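List: refurb-automation
Subject: Re: Gammont teardown cell, anyone past the demo stage?
From: Marion Kinnear

On the Ballside thread, somebody wrote:

> We had the Gammont rep in during May and I came away fairly
> impressed. Arm, gripper, wrist camera and their Tarar software
> as one package. He says up to 100 desktops a shift for memory
> pulls, and that any tower will do once it's been "introduced"
> to the software. Has anyone on the list run the numbers?

I've run some of them, and I don't like how they come out.

The shift figure on the quote sheet is for memory only, with the side panel already off and the case already clamped down. So you still have a person opening towers and feeding the cell. At our bench that person could pull two sticks in less time than it takes to walk the tower over. I asked the rep for a cycle time that starts with a closed case and he said he'd get back to me. That was 5 weeks ago.

My second worry is room. The gripper is a chunky thing for the space it has to work in. Look at what's next to it in an ordinary desktop, with the power leads and the SATA cable up one side and the memory slots sitting right by the processor: 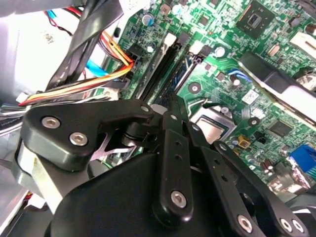 Fladus had the same worry about clearance and asked for a trial on their own towers before signing anything. They were told the trial fee comes off the purchase price, but only if you take the service plan too, so read that line before you get excited about a free trial.

That matches my copy of the terms. The plan is billed per cell, and the Tarar license stops when the plan stops. Buy the arm outright and you still can't run it without paying every year. I'd want that in large type on page one. Mine has it on page 11.

I'll give them the fingers. They're thin where they need to be, and holding a stick by one end over the board is a reasonable way to go about it.
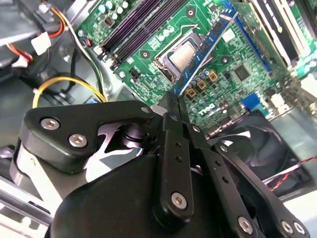

What I can't get out of anybody is the failure rate. How many latches get snapped, how many sticks get dropped into the case, how often does an operator have to step in? The brochure says "minimal intervention" and leaves it there. We resell these boards, so one cracked slot in a batch matters to us a lot more than it would to a scrap yard.

There's also the mix. They quote setup time for 8 case models. We see more than that in a bad week, and half of them come in with some odd bracket or a cable tied where it shouldn't be. Each new model is a paid setup visit unless you buy the training add-on, and the price of that isn't on the sheet either.

So I'm not saying don't buy it. If you have one big contract with the same tower over and over, maybe it pays - I'd still want the trial on my own machines, with my own people holding the stopwatch. For a mixed shop like ours I can't see it.

If anyone has a signed quote with the add-on price filled in, please send it to me off list. I'll strip the names before I share anything.

Marion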